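Stone counters in a kitchen that gets used: regrets?
Home & Kitchen > Counters and Floors

crumbdrawer
Aug 22, 2018
We're redoing the kitchen in October and I keep going back and forth on marble. The yard over in Farkcombe has a gray remnant for $634 that would cover the whole short run by the stove, and I love it. My sister says I'll be crying over lemon rings by Christmas. I cook every night, I'm messy, and I am not going to turn into a coaster person. So tell me, those of you who have it, would you do it again? I do like the look of a gray marble top with white stuff sitting on it.

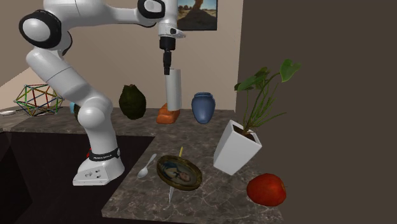

Re: Stone counters in a kitchen that gets used: regrets?
pantrymoth_88
Do it! $634 for a remnant that size is a steal, we paid more than that just for the cutout and edges. Ours is etched all over the place and after the first year I stopped seeing it. Get it honed if they'll do it. Polished shows every single ring when the light comes in low.

Re: Stone counters in a kitchen that gets used: regrets?
oldgrout
I'm going to disagree with moth. "You stop seeing it" is what people say after they've spent the money. I pulled marble out of my last house and put in quartz and I have never once missed it. Tomato sauce sat for a half hour and left a dull patch the size of a saucer. Sealer does nothing for that, by the way. Sealer is for stains. Etching is the acid eating the surface, whole different problem.

Re: Stone counters in a kitchen that gets used: regrets?
lindenandlime
oldgrout is right about sealer vs. etching, but quartz has its own troubles (ask me about the hot pan). If you're nervous, go darker. I went dark brown and it hides coffee, soy sauce, soil from the plant pots, everything except flour. I keep green onions growing in a planter right by the paper towels and water them about whenever I remember. They get long and flop all over the place, and I just snip off what I need for eggs.
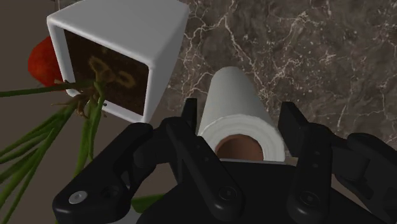 Re: Stone counters in a kitchen that gets used: regrets?
crumbdrawer
Ooh, OK, I hadn't even considered brown. Does it feel gloomy? We only have the one window. And are your onions from seed or the store bunch stuck in dirt?

Re: Stone counters in a kitchen that gets used: regrets?
lindenandlime
Store bunch stuck in dirt, ha. Leave an inch of white above the roots. Not gloomy at all, but my walls are pretty light. Here's all the upkeep I do:

1. Wipe with dish soap and warm water. No vinegar, ever.
2. Seal it when a drop of water stops beading. I use the Vumell one, two thin coats.
3. Put something under the planter. I forgot for a month and had a cloudy square to scrub at.
4. Leave the middle of the counter clear so wiping it is quick. 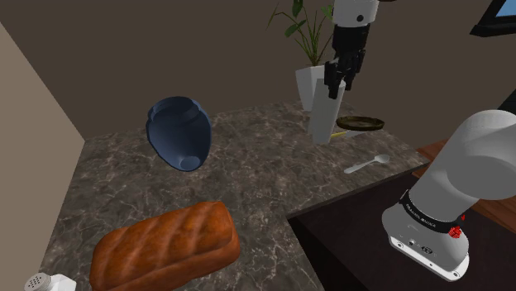
5. Live with the small stuff. Mine has a chip by the sink and the world kept turning.

Re: Stone counters in a kitchen that gets used: regrets?
oldgrout
Number 5 is where you and I part ways, but fine. Crumb, at least ask the yard for a scrap and leave half a lemon on it overnight. Surkside gave me three pieces for free when I was shopping.

Re: Stone counters in a kitchen that gets used: regrets?
crumbdrawer
Calling them tomorrow about a scrap, gray and brown both. I'll report back with lemon results.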